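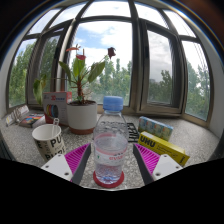

I was nine when I first figured out that water has a taste. My grandmother lived in Gurnmont, up a hill so steep the mail truck gave up on it in January, and her kitchen faucet ran straight off a spring. It tasted like cold rocks. I mean that as a compliment! Then we'd drive home to the flats, I'd fill a glass at our own sink, and it was like licking a swimming pool.

I've been a water snob ever since, and this spring I finally did something about it. I gave myself two weeks, a gas budget I didn't stick to, and a plan to drink from every public spring between Gurnmont and the coast.
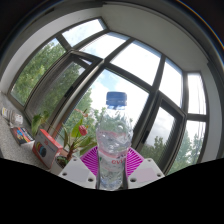 My first stop was Rillau, population 430, where the spring comes out of a pipe behind the old feed store. People pull up with jugs in the back of the truck and they do not want to chat until the jugs are full. After that they want to chat a lot. One man told me he drives 29 miles each way for it and makes his coffee with nothing else. His wife, from the passenger seat, said she can't tell the difference and never could.

I could, for what it's worth. Rillau water is soft, almost sweet, and it goes down so easily you forget you're drinking. The taste mostly comes from whatever the water picks up underground. Limestone gives you calcium and a sort of chalky fullness, while granite doesn't give up much at all, so the water stays light. Temperature matters too – get anything cold enough and it all tastes pretty good, so I let mine sit out before I judge it.

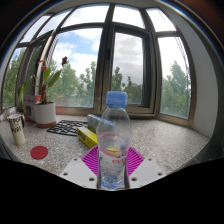
The one I didn't like

Paracha has the famous spring. There's a stone basin, a parking lot, a gift shop with soap in it, and a sign saying the water has been drawn there for generations. I really wanted to love it. It smelled like a struck match and tasted like a boiled egg, and I stood there smiling and swallowing while a busload of people did the same. A lady next to me said it was wonderful for the joints. She was 70 and had just walked up the hill faster than I did, so maybe I should have bought a jug. 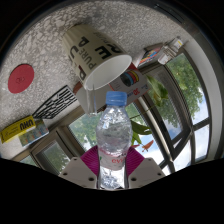
By Zelorden I was tired and my back seat was full of empties. The town shut its spring a while back and put everybody on the city supply, and the folks at the diner are still sore about it. The waitress brought me a glass of tap water with too much ice and asked what I thought. I told her it was fine. She said that was what everyone says, and went to get my pie.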